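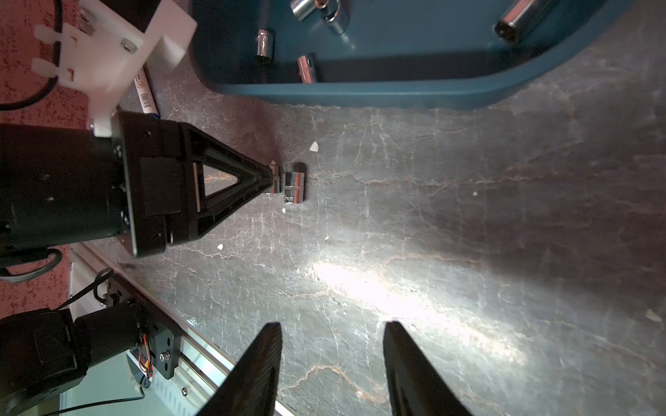

About Gondemell

Gondemell is a language school for adults. We teach English, Spanish and Portuguese to people who work during the day and want to study in the evening, and to people who work nights and want to study in the morning. We opened with one classroom above a shoe repair shop on Figueroa Street. We now have nine classrooms in the same building, and the shoe repair shop is still downstairs.

How we started

Olga Quintana founded the school after eleven years of teaching in other people's programs. Most of those programs ran on a college calendar, and her students did not. They changed shifts, moved, had children, and missed three weeks in the middle of a term. When they came back they were told to start over and pay again. Olga wanted a school where a student could stop at Unit 6 and come back at Unit 6.

The first class was beginner English, and most of the students in it came from one bakery. Several of them went on to the advanced level and two now teach Spanish here.

How our courses work

Each language is divided into levels, and each level has 44 hours of class time. You can take those hours in one of two ways:

Regular pace: two evenings or two mornings a week, two hours each time.
Fast pace: four mornings a week, two hours each time. Fast pace is offered in English and Spanish only.

Before you start, you take a placement interview. It is a conversation with a teacher and a short piece of writing. There is no grade and no charge. If you are placed in a level and it turns out to be wrong for you, tell your teacher in the first two weeks and we will move you.

We use our own workbooks, called Lillus. They are printed by unit, so you buy only the part you need. The readings come from everyday papers - leases, pay stubs, letters from school, instructions for medicine - and the later units add news stories and short fiction. Books are sold at the front desk and can be returned if they have not been written in.

If you have to stop

Let the front desk know and your remaining hours will be held for one year. You do not have to give a reason. When you return, you will meet with a teacher for a few minutes to decide where to pick up.

Our teachers

All of our teachers learned a second language as adults. We ask for this when we hire. New teachers sit in on classes for a month before they have a group of their own, and everyone is observed twice a year. Classes are kept to nine students. When a class fills up we start a waiting list, and when the list is long enough we open another section.

Conversation evenings

Borix is our conversation evening, held twice a month in the large room on the second floor. It is open to current and former students and their guests. There is no lesson. Tables are set up by language and people move between them when they like. Coffee is provided. Around 110 people come over the course of a season, some of them every time.

Tuition

Tuition is charged by the level and can be paid in four parts. The registration fee is paid once and does not expire. Employers who send three or more people receive one bill at the end of each month. Please ask for the current price sheet, as prices are reviewed every September.

Visiting

You are welcome to sit in on one class before you register. Call or stop by the front desk to choose a time. The entrance is the green door to the left of the shoe repair shop, and the elevator is at the end of the hall. Street parking is free after 6 p.m.

Page last updated June 3, 2022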